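Moved into a rented flat and the kitchen table is sticky no matter what I do

3 min read

Miroslava Tymoshchuk
July 7, 2023

Hello all, hoping somebody has been through this. We moved into a furnished place in January and it came with a big wooden table that the landlord is very fond of (it's mentioned by name in the inventory, the "Laaksonen table", apparently after the shop it came from). It's a lovely thing and I'd like to keep it lovely. The trouble is that it's tacky. Not jam-on-the-table sticky, more a sort of faint grab when you lift your forearm off it, and paper leaves a bit of itself behind if you lean on it while writing.

So far I've tried washing-up liquid in warm water, then vinegar and water, then some furniture spray called Fudard that was under the sink when we got here. The spray made it look wonderful for an afternoon and then it was worse. Humid days are the worst of all. My husband thinks it's the varnish breaking down and we should leave it well alone. I think it's years of polish.

I don't want to sand it, it isn't mine, and there's a deposit of almost 2,000 riding on the furniture. Is there something gentle I can do? And how do I tell what sort of finish is on it in the first place?

Riaan Msimang

Stop using the spray! I'm fairly sure you've found your culprit. A lot of those sprays have silicone or oil in them, and every coat sits on top of the last one and collects whatever is going – cooking grease, hand cream, crumbs, the lot. Vinegar won't shift it and washing-up liquid only gets the top layer.

I had exactly this with my gran's sideboard, which had been sprayed weekly since before I was born. What sorted it was white spirit on a soft cotton cloth. Windows open, gloves on, and try it somewhere hidden first, the underside of the edge or the inside of a leg. Leave it a day before deciding anything. If the hidden bit looks fine and feels smooth, do the top a small patch at a time, wiping along the grain, and swap to a clean cloth as soon as the one you're holding goes yellow or brown. You'll get through more cloths than you think. I cut up two old pillowcases and still ran out.

Then a wipe with barely damp cloth and a drop of washing-up liquid, dry it straight away, and leave it overnight before you put anything back on it.

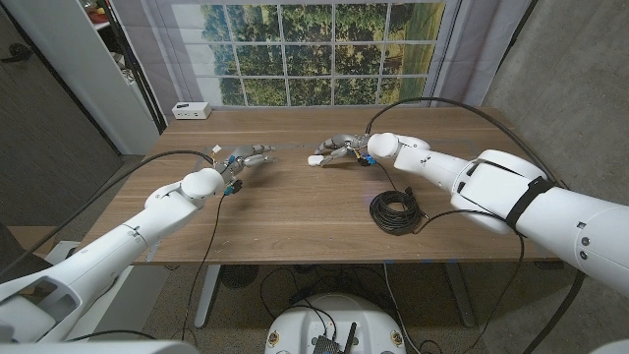
The cloths want laying out flat outdoors to dry before they go in the bin, by the way. Don't leave them scrunched up in a heap, especially if there might be any linseed or other drying oil in whatever you're taking off, as those can heat up on their own and catch fire. I do mine over the fence with pegs.

If it's still tacky after two goes then I'd start to agree with your husband. Varnish that's gone soft stays soft, and no amount of cleaning will harden it again. You can usually tell with a fingernail: press gently somewhere hidden, and if it leaves a dent that doesn't come back, or you can scrape up little curls, that's the finish itself and it's time to ring the landlord.

Xuân Văn

just put a tablecloth on it, you're renting

Annapurna Menon

Riaan's advice is good and I'd follow it, but I'd do the finish test before the white spirit, seeing as you asked about it and it's somebody else's table.

Choose a spot underneath where the finish carries on round from the top (some tables are left bare below, so look first). Put one drop of methylated spirits on it with a cotton bud and wait a minute or so. If it goes gummy and comes off on the bud, you've got shellac, and you must keep anything with alcohol in it away from that table for good, including some of the antibacterial sprays. If nothing happens it's more likely varnish or lacquer. And if a drop of water soaks in and leaves a dark mark, it's probably oiled or waxed, and a sticky oiled table very often means somebody put on too much oil and didn't wipe off the extra. White spirit helps with that one too, with quite a bit of rubbing.

I'd also ask the landlord what they've been using on it. Mine turned out to have been feeding a varnished worktop with beeswax twice a year, which does nothing for varnish except sit there and go grubby. Get the answer in a text or an email so you've got it in writing, and take a few photos of the top before you start, with the daylight coming across it sideways so the marks show up.

For every day afterwards I use a damp microfibre cloth and then a dry one. No spray. Mats under hot plates, and wipe down where people's arms rest a bit more often than the middle, that's where skin oils soften the finish and it always goes first.

Miroslava Tymoshchuk

Thank you both! (And Xuân, we do have a tablecloth, it sticks.) Did the meths drop under the far end last night and nothing happened, so I'm going with varnish. Fingernail test left no dent that I could see. Landlord says she has "always used the spray", so there we are. White spirit on Saturday if it stays dry enough to have the windows open.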